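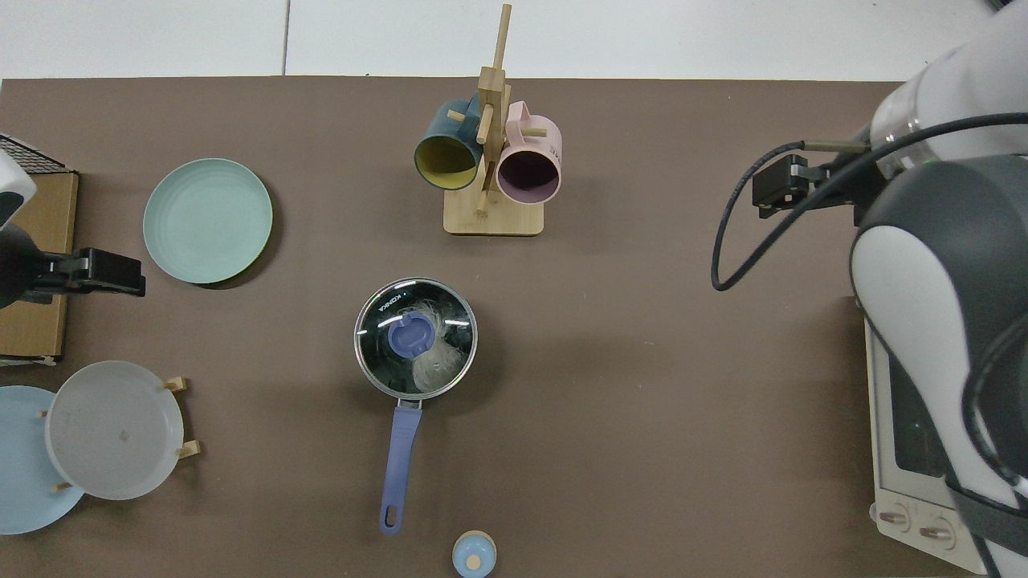 Skundton bamboo mug tree and slatted plate rack, set of two

Rating: 4 out of 5

I bought the pair in October to replace a steel drainer that had rusted at the welds. They are sold together under the Skundton name and come flat in one carton with a hex key, a bag of screws and a sheet of drawings. Assembly took me until mid-morning on a Saturday, most of it spent on the rack.

The mug tree is a post screwed to a base through a single bolt. The pegs are glued at the factory. One of mine had a bead of dried glue at the joint, which came off with a fingernail. The post stands square and has not worked loose. Each peg is short and horizontal, so a handle may slide forward when the tree is knocked. Hanging mugs on one side only will make it lean if the bolt is not fully tight, so go round again with the key after the first week.

The weight of the tree on my scales is 289 g. It is light for its height and I would have liked a heavier base. Self-adhesive felt pads helped with grip but you have to supply your own.
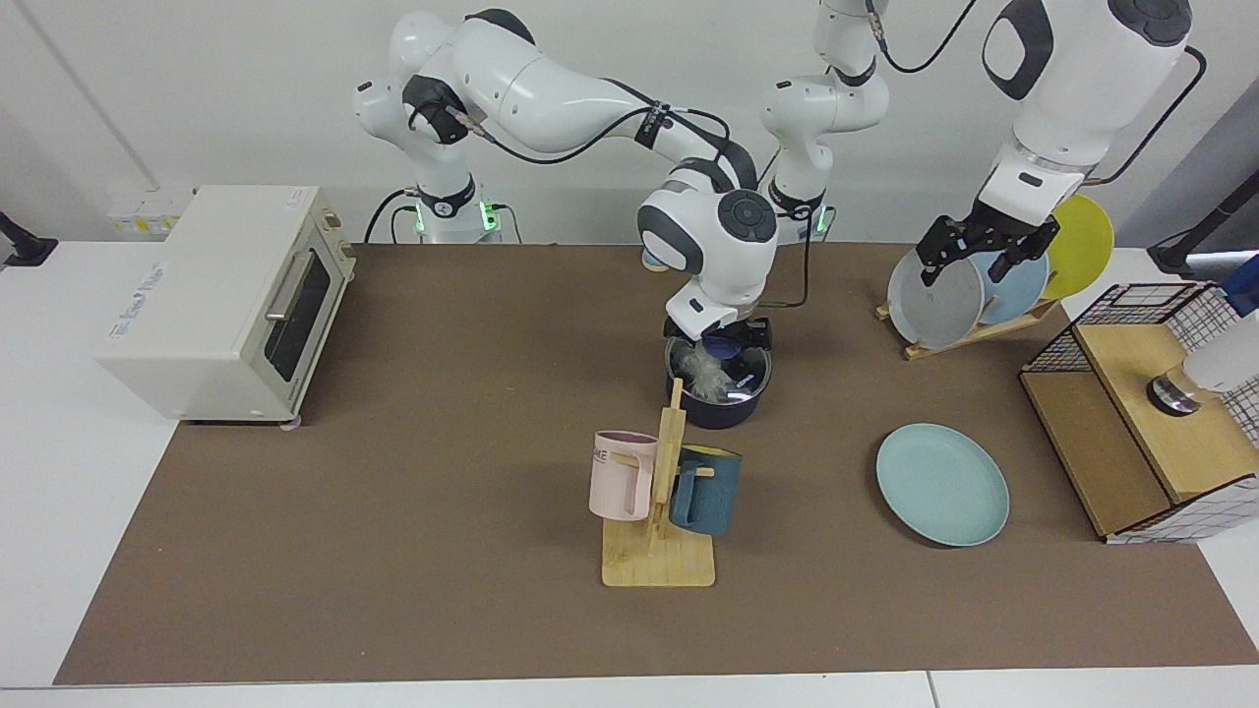
The rack is the better half of the set. The bars are evenly spaced and the edges have been sanded, including the undersides, where cheaper racks tend to be left rough. Dinner plates go in on edge, one behind another, and the yellow one at the back sits at more of a tilt than the grey one in front. This depends on the thickness of the rim. Thin plates lean, thick ones stand up properly, and very deep bowls do not fit at all.

There is no drip tray. Put a cloth underneath or dry the plates first. The bamboo is oiled, not lacquered, and the instructions ask for a fresh coat twice a year. I used food-safe mineral oil and left it overnight.

Spare screws can be ordered by quoting part 1172. Mine came in a plain envelope with the wrong length of bolt, and the replacement was correct.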